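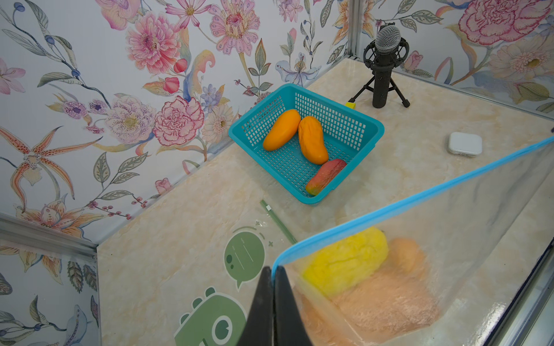

4 min read

Manuals > Bench Cells > Borness cell > Section 2: Gripper set-up for the bagging job

38 shares | 6 comments

Okay, gripper time! I'm Danuta Tokarz, I look after the Borness cell, and this is the section I wish I'd had in March when I was learning it all by squinting at the wrist camera. The job is simple to say: mango-shaped fruits, a teal basket, a clear zipper bag. Getting two black fingers to hold on to thin plastic is where your afternoon goes.

Before you start, have the Movanel controller booted and the arm parked. I'm assuming you've done Section 1 (mounting and cabling) and that your fingers are on straight.

1. Switch to Manual and drop the speed to the lowest setting. Leave it there until step 8, please, even if you're bored.

2. Open the wrist camera view on the Skoneck screen. You want both fingertips coming up from the bottom center. If they lean to one side, loosen the camera bracket, nudge it, tighten it, and look again (I usually need a few goes at this).

3. Set out the basket and the fruit. I like the basket at a slant, so the wrist has room to come in beside it.

4. Lay the bag in front of the basket with its opening clear. I practice with fruit already in the bag, so the plastic has some weight pulling on it.

5. Jog down to the edge of the bag near the blue seal and close the fingers slowly. Pinch near the seal. Further down, the plastic is floppy and slides around like crazy.

CAUTION: Hands out of the cell before you close the gripper! The fingers don't care whether it's plastic or your thumb. Hit the stop button if you need to straighten the bag.

6. Set the grip force to 600 and lift a tiny bit. If the bag slips, go up in small steps. If the fingers leave dents in the seal, come back down.

7. Save the pose as "bag edge." Mine lives in slot 503, and if you use the same slot you can load my program without editing it.

8. Put the speed back up and run the pinch and lift on repeat while you watch. Stay close to the stop button for this one.

Note: the plastic goes cloudy in the camera view and fruit behind it looks blurry. Don't refocus for that! Focus on the fingertips and leave it alone.

Note: the tabletop has green cartoons printed on it, including a dinosaur I've grown very fond of. They're handy for putting the bag back in the same spot, but check the pose anyway if anyone has moved the table.

Looking after the fingers

Wipe the fingertips with a dry cloth before each session. I swapped my first pair of Śliwiński pads at 2,078 cycles, when they'd gone shiny and the bag kept creeping out. Change both pads together, then go back to step 5 and save the pose again.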